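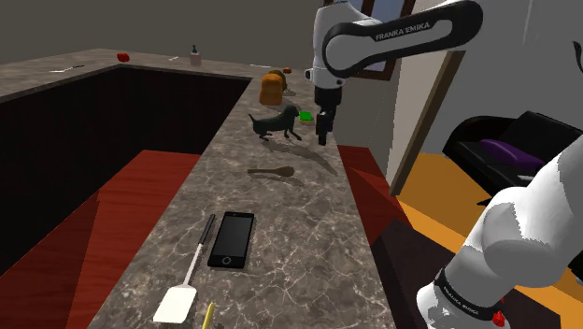 ## 8. Connecting to the shared compute cluster

Researchers at the Cludville site run long jobs on the Grestero cluster through the Usero client. Complete this section once per workstation. You need an active project code and a laptop or desktop on the site network.

### 8.1 Install and register the client

1. Download the Usero installer from the internal software page.
2. Run the installer and accept the default folder.
3. Open the client and select **Settings > Host**.
4. Enter the host name `grestero-login` and port `2599`.
5. Select **Create key**. Type a passphrase when prompted.
6. Copy the public key to your account page and save.

**Note:** New keys become active after around 8 minutes. Login attempts before then return "Key not found."

**Caution:** Do not copy the private key to a shared drive. A key found on a shared drive is revoked without notice.

### 8.2 Submit a test job

1. Select **Jobs > New**.
2. Choose the queue named `short`.
3. Enter your project code in the **Charge to** field.
4. Attach the sample script `hello.job` and select **Submit**.
5. Wait for the status to change from *Queued* to *Done*, then open the log.

The last line of the log should read `exit 0`. If it reads `exit 757`, the project code is missing or has expired - renew it on the account page and submit again.

### 8.3 Storage

Each account has a home folder and a scratch folder. Home is backed up every night. Scratch is not backed up, and its contents are erased at the end of each month.

**Caution:** Move results out of scratch before the April upgrade. Files left there cannot be recovered.

Large data sets belong on the Salminen archive. To request space, select **Storage > Archive** and fill in the form. Transfers to the archive are one-way from the client; to retrieve a file, use the `recall` command described in section 9.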